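The night train to Ernthorpe had 13 cars and one piano, and by midnight Gebremedhin Woldemariam had found it!

He played everything he knew, then everything he half knew. A baker from Huanca sang along — loudly, gloriously, in the wrong key — and the conductor forgot to ask for tickets. Somewhere past the river they were all stamping, even the twins in their pajamas, and the lamps swung like bells.

"Again!" the baker shouted. "The one about the goat!"

So he played the goat song 6 times, faster each time, until the whistle blew for the coast.
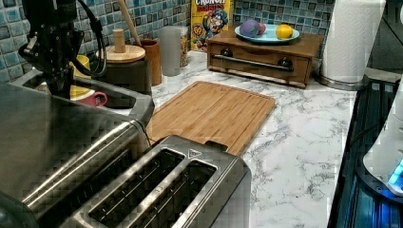
Short Fiction

By morning he was in his sister's kitchen, wide awake, still humming, telling her all of it with his coat on.

"And the goat?" she said.

"Sit down," he said. "I'll sing it."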